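Kerndale Column Speaker Review: A Small PA for Singers

By Dušan Tomić
Aug 15, 2023
6 min read

Print | E-mail

The Kerndale is a battery-powered column speaker sold to singers and small groups who play restaurants, church halls and weddings. It weighs nearly 15 pounds with the battery in, comes apart into a base and two column pieces, and has inputs for a microphone, an instrument and a phone. I bought mine in June and have used it for rehearsals and paid work since then, mostly with Haltamura, the group I play bass in.

Haltamura is Ladan Jafarzadeh on vocals, her sister Elaheh on electric piano, and me. We sing soul standards, some gospel, and a handful of Elaheh's own songs. Ladan has a low voice with a lot of breath in it, and that kind of voice goes to mud on a cheap speaker. For years we got by with an older Ingvarsson box on a pole. It was loud enough, but it was heavy, and anyone sitting close to it complained.

Setup

The column pieces slide into the base and lock with a quarter turn. The fit was stiff when new and has loosened to where it should be. There is no pole and no tripod for people to trip over. The bag is thin on the bottom and I expect it to wear through where the corners of the base rub. The pocket holds a power cord and one mic cable, and a second cable makes the zipper hard to close.

The controls are on the back of the base, near the floor. That is my main complaint about the design. If Ladan wants a little less reverb in the middle of a set, somebody has to kneel. There is a phone app that does the same job, and it works, but I don't like having a phone out on stage and it dropped the connection on me one evening in a room full of people. I now set everything before we start and leave it.

Vocals

The vocal sound is the reason to buy it. With the tone knobs straight up, Ladan sounded like Ladan. The low notes in the verses came through clearly at the back of the room, and when she stepped back and pushed, the speaker didn't turn harsh. The old Ingvarsson always had a bark to it up there that I could reduce but never get rid of.

Abbas Kiani, who leads a gospel choir and has a tenor that will find the weak spot in any sound system, sang through it for an afternoon at my place. He thought the upper range was a little soft and turned the treble up. I turned it back down after he left. For a bright voice I would leave it flat, and for a darker one I might add a touch.

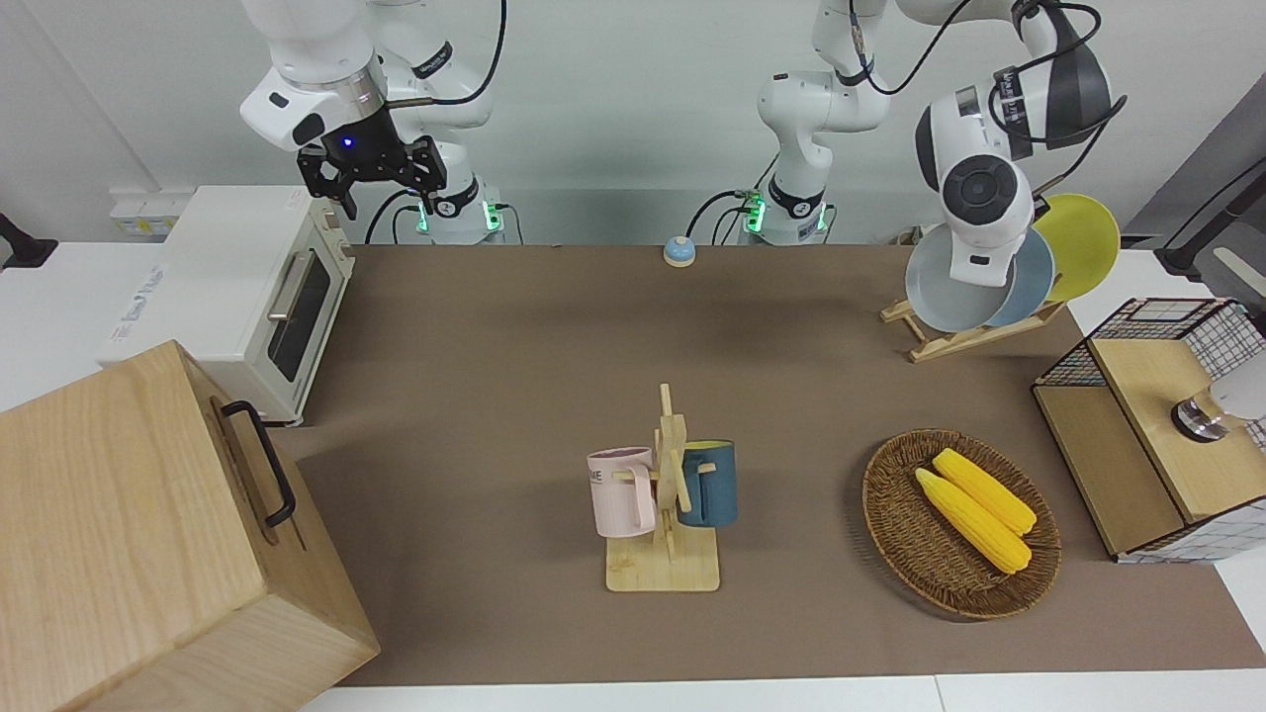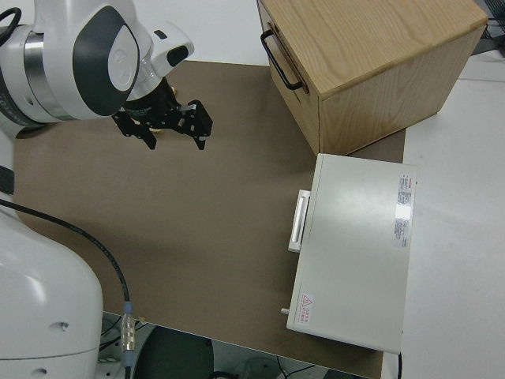
Both photos: brown tabletop, black gripper open.

Reverb comes in three types, and only the one marked Room is any good. Plate has a metallic tail that hangs around too long on consonants. Hall is too much for any place small enough to need this speaker. There is no echo setting, which some singers will miss. I don't.

Feedback was rarely a problem. We stood in front of the column at the restaurant because there was nowhere else to stand, and it behaved until Ladan walked right up to it with the mic in her hand. A step away and it was fine again.

Piano and bass

Elaheh's piano sounds good in the middle and a bit thin at the bottom. She plays full left-hand parts, and on the old box you could feel those. With the Kerndale you hear them and don't feel them. On ballads this suits us. On the faster numbers, where the piano and bass lock together, I missed some weight.

I tried my bass through it once, at low volume, along with voice and piano. It can't do all three. The whole mix pulled back every time I hit an open string. I went back to my own small amp, and I'd tell any trio with a bass player to plan on the same.

How loud does it get

We played the Plosent, a supper club with seats for 120, and it filled the room for a seated crowd that was mostly listening. By the last set people were talking at the bar and I had the master nearly all the way up. It held together, but there was nothing left. With a drummer, or outdoors, you will need something bigger.

For a solo singer with backing tracks it has more than enough. Parvaneh Nikzad borrowed it for a wedding ceremony and ran her tracks from the phone input. She had no trouble being heard and asked to borrow it again.

Battery

The battery has lasted 6 hours for me with voice and piano at moderate volume. That covers sound check and a full evening. Charging is slow, so I leave it plugged in overnight. The charge light only shows green or red, with nothing in between, and red comes on late. I would have paid a bit more for a proper meter.

It will run on wall power with the battery removed, and it is noticeably easier to carry that way.

Build and warranty

The base is solid. The column pieces feel lighter and I am careful with them – the grille on one already has a small dent from the trunk of my car. The knobs are firm and haven't been knocked out of place in the bag. The warranty runs 2 years and doesn't cover the battery, so keep that in mind if you plan to use it every weekend.

Verdict

I would buy it again for the work we do. It makes a voice sound natural in a small room and one person can carry it in from the car in a single trip. The controls are in the wrong place, two of the reverbs are no use, and the low end is light. If your group is voice and piano, or voice and guitar, those are things you can live with. If you need to carry bass or drums, keep the bigger box – we still have the Ingvarsson in Elaheh's garage for outdoor dates.

Print | E-mail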